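Bavemis Adds Two Insulated Jackets to Its Children's Winter Line

The Losen Parka and the Galanis Snow Jacket go to retailers this fall in sizes for toddlers through teens

HURNAVORA, 2025-05-09

Bavemis, a maker of outerwear for children and teens, announced today that it will add two insulated jackets to its winter line. The Losen Parka is a long everyday coat for school and walking. The Galanis Snow Jacket is a shorter style made for sledding, skiing and other outdoor play. Both will be available to retailers in early fall and on the company's website shortly afterward.

The new jackets replace the company's earlier winter coat, which has been sold in one length and one weight since it was introduced. Bavemis said many parents had asked for a warmer coat for standing at bus stops and a lighter one for children who run hot once they start moving.

"We were trying to make one coat do two jobs," said Apostolos Athanasiadis, head of product at Bavemis. "A kid waiting for a bus in the wind needs length and a deep hood. A kid climbing a sledding hill needs to be able to bend and open a zipper. We kept adding features to the old coat and it kept getting heavier."

The Losen Parka reaches to just above the knee. It has a water-resistant shell, synthetic fill through the body and sleeves, and a hood that comes off with snaps. The front zipper is covered by a flap that closes with oversized snaps, which can be worked with mittens on. Two hand pockets are lined with fleece, and a third pocket inside the chest has its own zipper for a bus pass or house key.

The cuffs on the Losen are ribbed and set back inside the sleeve, so that mittens can be tucked in under the shell. A drawcord at the waist adjusts from the inside, and there are no cords at the neck or hood on any size.

The Galanis Snow Jacket uses the same shell fabric with a thinner layer of fill. It has a powder skirt that snaps closed at the waist, zippered vents under the arms, and a high collar with a soft facing at the chin. The hood is fixed and cut to fit over most children's helmets. A loop inside the back hem attaches to the company's snow pants, which are sold separately and are unchanged for this season. 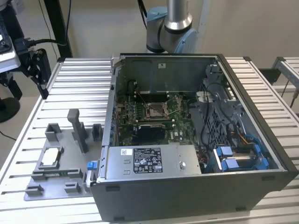 Both jackets are built with sleeves that can be let out as a child grows. A line of contrasting thread inside the lining marks the seam. When it is removed with a seam ripper or small scissors, the sleeve drops to its full length. Printed directions come with each jacket and will also be posted on the Bavemis website.

Sizing has been changed across the line. Bavemis previously sold its coats by age, and store staff reported that parents of tall or small children often had to guess. The new jackets are sized by height and chest, with the age range listed on the hang tag as a guide only. Customers who own a coat in the old sizing can use the chart on the website to find the nearest match.

"Measure over a sweatshirt," Athanasiadis said. "That is what the kid will be wearing under it in January. If you land between sizes, take the bigger one and leave the sleeve seam in for the first winter."

Before settling on the final patterns, Bavemis sent sample jackets to families in and near Hurnavora for a full season of wear. Parents filled out a short form each month and returned the jackets in the spring. More than 40 families took part. Their comments led to a wider zipper pull on both styles, a longer back hem on the Galanis, and a change in the hood snaps on the Losen, which had been too stiff for younger children to open by themselves.

The samples were also used to check how the jackets hold up to home laundering. Both styles can be machine washed on a cold, gentle cycle and tumble dried on low heat. The company recommends closing all zippers before washing and removing the hood from the Losen. Fabric softener should not be used on either jacket, as it can affect the water-resistant finish.

The Losen Parka will come in navy, brick red, pine green and black. The Galanis Snow Jacket will come in navy, bright blue, yellow and plum. All colors will be offered in every size, and neither jacket is divided into boys' and girls' versions. Each has a reflective strip across the upper back and a name label sewn inside the collar with room for three names, so the jacket can be passed down.

Bavemis will continue to sell its earlier winter coat until current stock is gone. Repair parts for that coat, including zipper pulls and replacement snaps, will be available by mail through December. Parts for the new jackets will be stocked for as long as the styles are in the line.

Retailers may place opening orders now through their regular Bavemis sales contact. The Losen Parka is listed in the wholesale catalog under style number 2484. Fabric cards and size samples are available on request, with a limit of one set per store location. Stores that carried the earlier coat will receive updated size charts for display along with their first shipment.

Suggested retail prices for both jackets will be published with the fall price list.

About Bavemis

Bavemis designs and sells outerwear for children and teens, including winter coats, rain jackets, snow pants and mittens. The company is based in Hurnavora, and its products are sold through independent children's clothing stores, outdoor shops and the company's own website.

Media and retailer inquiries: Bavemis Press Office, Hurnavora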